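# Simulation Deserves a Place in the Student Robotics Program

For most of its history, the Kilten Student Robotics Club has judged its work by what happens on the floor of the competition hall. A machine either completes its course or it does not, and the members go home with a clear result. That tradition has served the club well. It has also left an entire branch of the discipline outside the door, and the proposal now before the faculty would correct this by granting simulation projects the same standing, credit and bench hours as hardware projects.

I write in support of that proposal. I have advised student teams at Kilten for six years, and I was for a long time among those who regarded simulation as preparation for the real task. My view changed in the course of one term, while supervising the household navigation project that its members named Sturen.

The Sturen team set out to write software that could guide a virtual machine through rooms of a home, approach a door, and locate the handle. The two students who led the work, Obinna Anozie and Hauwa Shehu, came from very different backgrounds. Mr. Anozie had built drive trains for the competition team. Ms. Shehu had never attended a club meeting and joined from the applied mathematics course. Under the present rules, only his earlier work would have counted toward the practical requirement.

## What the students learned to see

Much of the criticism of simulation rests on the belief that it makes matters too easy. A rendered room, the argument runs, is clean and obedient, and a student who succeeds there has learned very little. Anyone who holds this opinion should spend an afternoon with the views that the software must interpret. Surfaces arrive blurred and at steep angles, and a door or cabinet face may fill a third of the view while offering almost no detail beyond a small black handle. The tiled walls gave the team particular trouble in April, when their first edge-finding method treated every dark streak as a possible boundary.

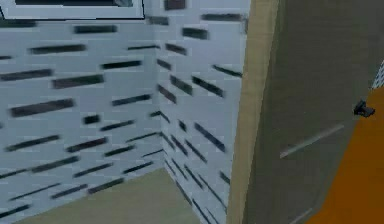
## The question of fairness

The strongest case for equal standing concerns access. A hardware team at Kilten requires a workshop place, safety training and a budget for parts. The workshop holds five benches, and these are assigned at the start of the year. A student who discovers an interest in robotics during the second term has, in practice, nowhere to go. A simulation project requires a computer and an adviser.

There is also a question of what the club chooses to reward. The Hindavora Cup, for which our competition team prepares each year, gives its points for speed and completion. These are worthy measures, but they encourage teams to tune a machine to a single known course. The Sturen students could alter the position of a door or the color of a floor between one trial and the next, and they were obliged to explain why a method that worked in one room failed in another. Their written report was the most careful I have received from undergraduates.

## Objections worth answering

Colleagues have raised a reasonable concern that students may complete the program without ever handling a motor. I share it. Friction, loose wiring and a failing battery teach patience in a way that software cannot, and the proposal would be improved by a requirement that every member spend at least two weeks in the workshop – a modest demand, and one that Ms. Shehu herself suggested.

A second concern is that results in simulation may not carry over to a physical machine. This is true, and it should be stated plainly in every project report. The Sturen software has not been tested outside its rendered rooms, and the team makes no claim that it has. I would ask only that the same standard be applied to hardware teams, whose machines are seldom tested anywhere except on the competition course.

The faculty should adopt the proposal with the workshop requirement attached, and it should do so in time for the next intake. Applications to the club open before the summer recess, and students deciding where to spend their effort are entitled to know whether that effort will count.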